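Ticket 374 — Wok won't heat on induction cooktop, error after a few secs
Opened by: Tirta Rahman
Status: Waiting on customer
Opened: Jul 21, 2021
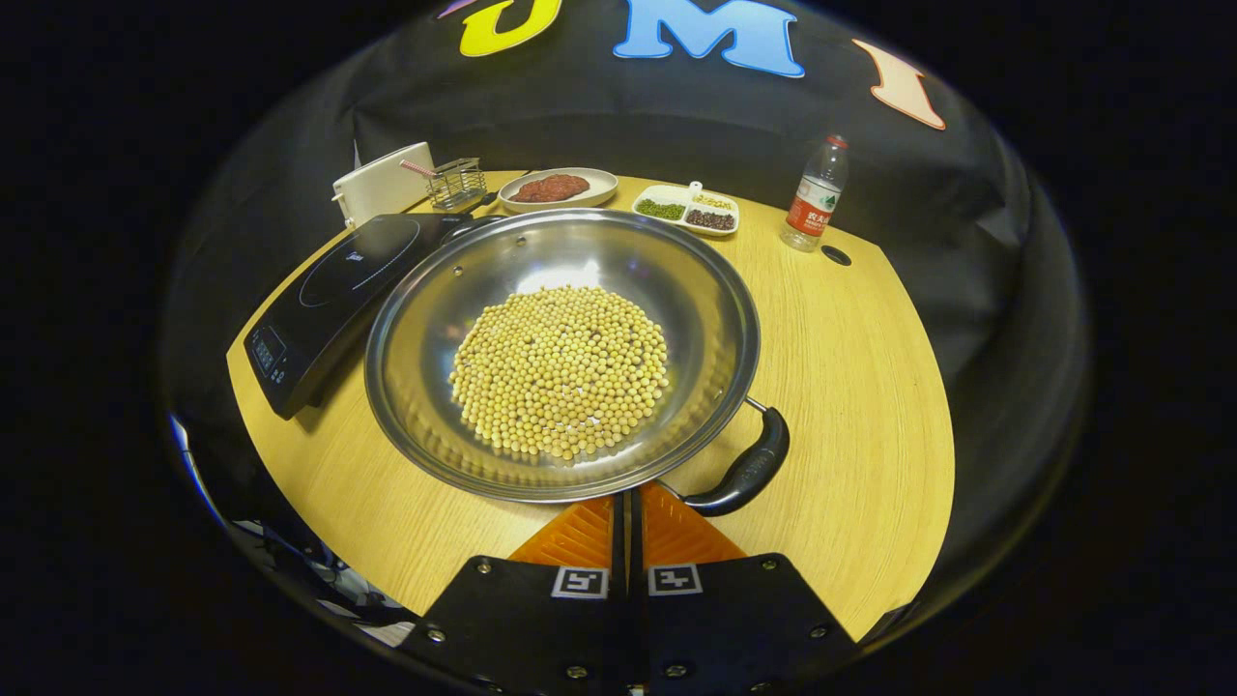 Attachment 1: wok, soybeans, cooktop on the left

Problem: Cooktop beeps, shows the no-pan code, shuts off. Stainless wok, single handle. Was going to dry toast soybeans before lunch prep, got nowhere. Beans still raw.

Tried so far:
- unplugged 7 min, plugged back in. Same
- different outlet, nothing else on that circuit. Same
- wiped the glass and the bottom of the wok. Same
- small Boström saucepan on same zone — works fine, boiled water no problem
- wok with no beans in it. Same code

So cooktop is OK I think?? Wok is a Fluvska, bought used, no box, no manual. Worked on the gas stove at my old place.

Reply, Tekex support:
Hi Tirta, thanks for the photo. Wok isn't on the cooking zone in it, the rim is just over the glass, so can't judge placement. Please check
1) does a fridge magnet stick to the BOTTOM of the wok, not the side
2) is the bottom flat or round. Need at least a 5 inch flat spot in contact with the glass
Also the rim hangs wide, keep it off the control panel when you test.

Update, Tirta:
Magnet slides right off the bottom. Grabs a little near the handle bracket, thats it. Bottom is flat-ish, rocks a bit if I push on it. Moved beans to a bowl for now. Still have the mung beans and the dark red ones to get thru today, and the meat needs cooking too, so kinda need an answer.

Reply, Tekex support:
Thats the cause then. Base isn't magnetic enough, cooktop can't see it. No fault with the unit, no repair needed. Use the saucepan or any pan where the magnet holds firm. We don't recommend adapter plates on this model — they trip the overheat cutoff.

Update, Tirta:
OK. Doing the beans in the saucepan in small batches. Looking at a Zerkia flat bottom wok, page says induction ready. Can you leave this open til I recieve it and test?

Reply, Tekex support:
Sure, will hold it open 18 days. Send the code if you see one.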